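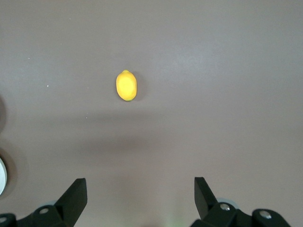
Figure 6. Whole lemon, before cutting.

Section 4: Descaling the Kurow kettle

Scale is the chalky layer that hard water leaves on the heating plate and around the spout filter. It does not harm the water, but it makes the kettle slower and louder, and in time it can trip the dry-boil cutoff. Descale when the plate is more than half covered, or when the DESCALE light stays on after the kettle has switched off.

You can use Drosach descaling powder (one packet per treatment) or fresh lemon. Lemon is suitable for light and medium scale. For heavy scale, use the powder.

CAUTION: Do not use bleach, dish soap or scouring pads inside the kettle. Never mix descaling powder with lemon juice or vinegar.

4.1 What you need

One large lemon or one packet of powder
Cold tap water
A soft cloth
The small brush supplied with the kettle (stored under the base)

4.2 Descaling with lemon

1. Unplug the base and let the kettle cool completely.
2. Lift out the spout filter. Press the tab down and pull toward you.
3. Fill the kettle with cold water to the MIN line.
4. Wash the lemon, cut it in half and squeeze both halves into the water. Remove any seeds. The peel can go in too, but cut it into large pieces so that it is easy to take out.
5. Close the lid, plug in the base and bring the water to a boil.
6. When the kettle switches off, unplug it and leave it to stand for 46 minutes with the lid closed.
7. Pour the water into the sink and take out the peel.
8. Wipe the plate with the soft cloth. If scale remains, repeat steps 3 to 7 with a new lemon.
9. Rinse 2 times with cold water, then boil one full kettle and throw that water away.

NOTE: Bottled lemon juice may contain sugar or oil. Check the label and use only plain juice.

4.3 Cleaning the spout filter

Place the filter in a cup with a little of the used lemon water while it is still warm. Leave it for roughly 12 minutes, then brush both sides of the mesh under running water. Work from the back of the mesh to the front. Slide the filter in at the bottom first and push until it clicks.

CAUTION: Do not run the kettle without the filter. The lid will close, but boiling water can splash from the spout.

4.4 Resetting the light

With the kettle empty and seated on the base, hold the power switch up until the DESCALE light blinks and goes out. If the light comes back on the next time you boil water, go to Section 7, Troubleshooting.

NOTE: The Botow travel kettle has no DESCALE light. Skip 4.4 and check the plate by eye once a month.

Replacement filters are sold in pairs. The part number is printed on the underside of the base.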